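Reading Room > Short Fiction > Dillcombe Stories

April
By Laimutė Rozīte

The Good Pitcher

Austra Toom was on the last shelf of her aunt's kitchen when the phone rang. She let it ring. She had wiped the white table twice that morning and wanted to get things onto it before lunch.
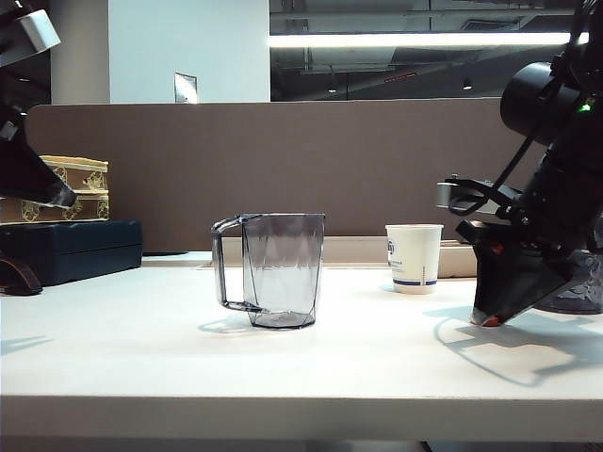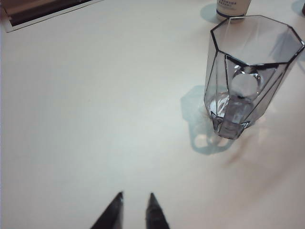
Clear, faceted, and standing on the white table.

Her aunt Butkienė had never let anyone else pour. When there were guests she did it herself, slowly, with one hand on the handle and the other flat against her apron. Austra was eight the first time she asked to try. "When you're bigger," her aunt said. She said it again when Austra was 27 and home with a husband.

The phone rang again. This time Austra picked up.

"Did you find the good one?" her brother asked.

"I'm looking at it."

"Is it chipped? She told me I chipped it."

Austra ran her thumb along the rim and then along each of the facets. She did the base last, where it was thick.

"No," she said.

"She told me that for years. She took it out of my allowance."

"How much?"

"All of it. One whole summer."

Austra sat down. She could hear a bus going by at his end, and then a door.

"You should have it, then," she said.

"I don't want it. I don't even have a table."

"You can put it on the floor."

He laughed, and then he was quiet for a while. He asked what the weather was like in Dillcombe. She told him it had rained since breakfast. After they hung up she went to the sink, ran the tap until it was cold, and filled the pitcher to the top. It was heavier than she expected. She poured herself some water and got a little on the floor.

2 comments | 27 shares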